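Keeping a sky-watching notebook and its bits and pieces in order

If you spend your evenings looking for odd lights, you will know how quickly the paperwork takes over the house. I started with one exercise book on the kitchen windowsill and ended up with sketches in the bread bin (well, very nearly), so these are the habits that have helped me.

Write things down before you go indoors. Even six words in pencil will do: the time, which way you were facing, how high up it was. Pencil is kinder than biro on a cold January night, and it doesn't run if the page gets damp.

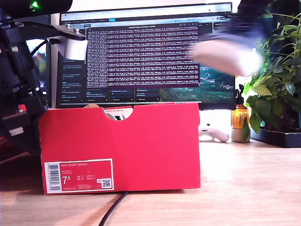

Hold your arm out straight and measure with your fist, which covers roughly ten degrees of sky. Jot that down instead of "quite high", as you'll never remember what you meant by it! My own best sighting, over the ridge at Prarnent, is spoilt for ever by the words "above the trees a bit".

Old newspaper cuttings want to be kept flat and out of the sun. I have one from 1853 about a fiery globe seen from Stokska, and it lives between two sheets of acid-free paper. Please don't use sticky tape, however tempting, and take out any rusty paper clips by easing the paper away from the metal with a slip of card.

For a red torch, paint the lens of a cheap one with a couple of coats of nail varnish, letting the first dry properly. Your eyes need a good 40 minutes to get used to the dark, and one blast from the porch light sends you back to the beginning.

Number your pages as you go, and keep an index at the back. I'm up to page 320 and still find the Brullitz reports in a minute or so, usually with the kettle on.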